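The second opinion we do not ask for
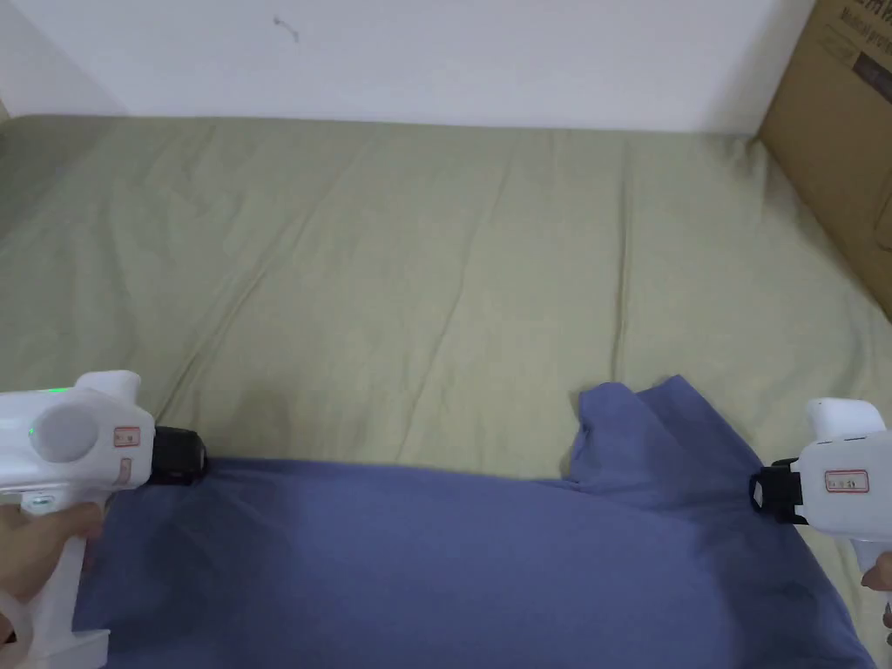

A box on the bed, against the wall.

For many years I worked as a speech therapist in two countries, and in both of them I heard the same sentence after a hospital stay: "She was never like this before." The daughter or the husband says it in the corridor, in a low voice, and then somebody in a white coat writes a word in the file. The word is usually "dementia." I want to argue that this word is written too early, and that it should be much harder to write it than it is now.

I speak of the sudden confusion that many old people have in hospital, which the doctors call delirium. It can come with an infection, with a new medicine, after an operation, or from three bad nights in a room where the light is never off. It can look very much like dementia to a person who meets the patient for the first time. But it often gets better, sometimes in days and sometimes only after months, and the two things should not be put in the same drawer.

At the Morkero clinic, where I was employed until my retirement, we had a short memory test of 16 questions. It was given to almost every patient over a certain age, often on the second morning. I gave it myself many times and I am not proud of it. A man without his hearing aid would answer wrong because he did not hear. A woman who had taught school in Rendska for her whole working life could not say the name of the ward, and why should she know it? She had arrived at night, on her back, looking at the ceiling. The number went into the file, and the number stayed there.

What happens next is my real complaint. A number in a file travels. The home care office reads it, the family doctor reads it, and the family begins to speak a little slower and a little louder. The checkbook is taken away, then the keys. I have seen people become quiet under this treatment, and their quietness was then written down as one more symptom.

I know the answer of my former colleagues. They say that it is better to find the disease early, so that the family can prepare itself. With this I agree, when the disease is there. They also say that a hospital has no time to wait. This is true, but the test could wait even if the hospital cannot. In Nandum the small geriatric unit decided to move all memory testing to a visit at home, not sooner than 3 months after the discharge. The nurses told me that more than 2000 such visits have been made. I do not have their results and I will not pretend to. But I have sat in on a few of these visits, and it is a different conversation when the person is in her own kitchen and has slept.

I would ask for two small changes. In the file, next to every score, there should be a line for the circumstances: the hour, the medicines, the glasses, the hearing aid, the last night of sleep. And a score taken in a hospital bed should have an end date, after which it must be repeated or removed.

Families can do something too. You can ask when the test was given and who was in the room. You can bring the glasses. You can say, politely and more than once, that you would like it to be done again in the fall.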